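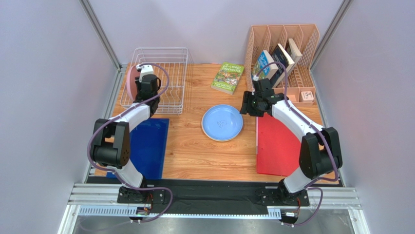
Plekura has finally put its house rules for two-armed tabletop robots online, and I read the whole thing over coffee this morning. It's short! My favorite rule says every item gets a home spot before a run starts – plates included.
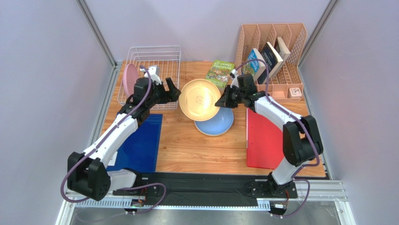

Two arms, one yellow plate, with a blue one beneath it.

The speed cap is 60 millimeters a second whenever both grippers share an item, and each lab has to log 200 runs before asking for more. Jumberg signed on in April, and I hear Climar is close.

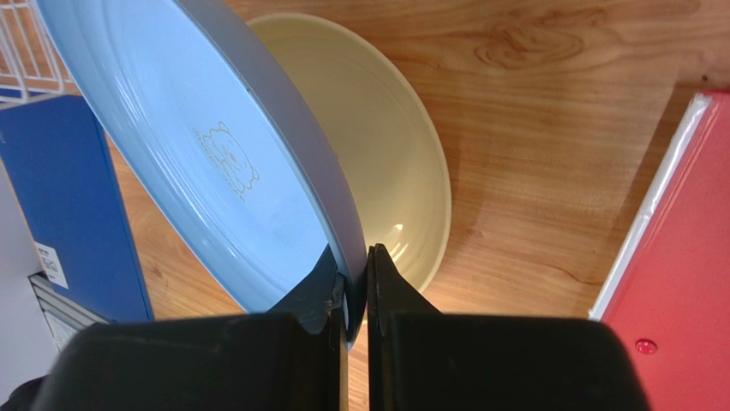
I'd still like a clearer line on who gets to hit stop. Comments are open through the end of the month.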